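Small Business & Self-Employment > Shops and Market Stalls

Opening a little farm shop in an old garage - how do I lay it out, and what hours should I keep?

Print this page | E-mail this page to a friend

quincejelly
Posted 1 September 2019

Hello everyone, I've been reading this site for ages and have finally worked up the nerve to post. We live on the edge of Wellamham, on the road that goes out toward Besex, and for years we've sold eggs and squash and whatever else we had too much of from a table at the end of the driveway. People put their money in a coffee can and that was that. This summer we decided to get a bit more serious and turn the old garage into a proper little shop, hopefully open by the middle of October in time for the apples and pumpkins.

The garage is 20 feet long and 11 feet wide, with the big door on one of the short sides and a regular door halfway down the long side. The floor is concrete and the light is not wonderful. We'll have our own vegetables and eggs, apples from the neighbors, honey, some jams, bread two days a week if the baker in town says yes, and a few cold things. My husband wants shelves all the way around and a big table in the middle. I'm worried it will feel like walking into somebody's storage unit, and that two people with baskets won't be able to get past each other.

The other thing is hours. I can be in there most mornings, but I also have the hens and the house and my mother to look after, and I don't want to stand around all day waiting for one customer. Is it better to be open a little bit every day, or all day for just part of the week? And should we keep the coffee can for when I'm not there? I'd be so grateful to hear from anyone who has done something like this. Sorry this got so long!

barnswallow_lane

Oh, this takes me back. We ran a shop out of a milking parlor for nine years, which was a good deal uglier than your garage, I promise you, and I would do it again tomorrow if my knees would let me.

On the layout, I'm going to side with you over your husband (sorry to him). In a space 11 feet wide, once you've put shelves down both long walls you've already lost a couple of feet, and a big table in the middle leaves you two skinny hallways. What worked for us was deep shelves down one long wall only, and then on the other side a row of low crates and baskets on upturned boxes, nothing higher than your hip. It makes the room feel twice as wide. If he has his heart set on a table, let him have a narrow one right inside the big door, with the prettiest thing you have that week on it. In the fall that will be apples, and the smell will do half the work for you. Put wheels on it, too - you'll want to roll it outside on nice days, and people driving by slow down for a table much more than they do for a sign.

Your counter should go near the side door so you can come and go from the house, and so you can see everyone without looking like you're guarding the place. Leave room next to it for people to set things down. I can't tell you how many jars of honey we lost because there was nowhere to put a basket while you hunted for your wallet.

For the light, paint first and buy lamps second. We did the walls and ceiling in a warm white and were amazed how little else it needed. Please don't paint the concrete unless you use the real floor kind, because ours came up in sheets by Christmas and I was finding little gray flakes in the lettuce. A plain mat inside each door is plenty.

Now, hours. We started with every day, ten until four, and I was worn to a thread. After the first winter I went through the notebook and found that 80 percent of what we took in came on three days of the week. So we opened on those three, all day, and put the days on the sign in letters you could read from a moving truck. I fretted that we'd lose our regulars and they just came on the other days and bought more. Whatever you choose, keep to it. Folks will forgive short hours but they won't drive out twice to a locked door.

Keep the coffee can! Only bolt it down, and put out things with round prices so nobody has to make change. Eggs and squash were always fine for us that way. I wouldn't leave jam or bread out, the wasps get to it before the customers do.

As for your few cold things, think about that spot before you build any shelves. You want a wall with its own outlet, out of the sun, and room for the door to swing without hitting somebody in the back. I like glass fronts in a small shop because people can make up their minds with the door shut. Put whatever you sell most of at a height where an older customer doesn't have to bend, and save the low shelf for heavy things.

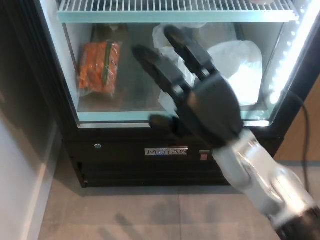

Glass-door display refrigerator

One last thing and then I'll let you get on. Start with fewer products than you think you need. A full small shelf looks generous and a half-empty long one looks sad, and you can always add another shelf in the spring. Good luck, and do come back and tell us how the opening goes!

tacklebox

check with the county first. rules on jam and eggs are different from place to place and the inspector will also ask about a sink

mrs_pennyroyal

I agree with nearly everything barnswallow_lane wrote, but I'd say a word for one late evening. Our shop is on the way home from the Garba mill, and from five until seven on that one evening we do as well as in a whole morning. If you have any commuters going past toward Besex it might be worth trying for a month before you settle on anything.

Also, price labels. I wrote mine by hand and it was charming for a week. We have an Imuron label printer now and I wish I'd bought it sooner - the jars look so much neater, and my daughter can do them without asking me what everything costs. I still do the chalkboard by hand, because I enjoy it. Our cheapest item is a 10 cent carrot for children to feed the donkey, and I believe that carrot has sold more jam than any sign we ever put up.

Print this page | E-mail this page to a friend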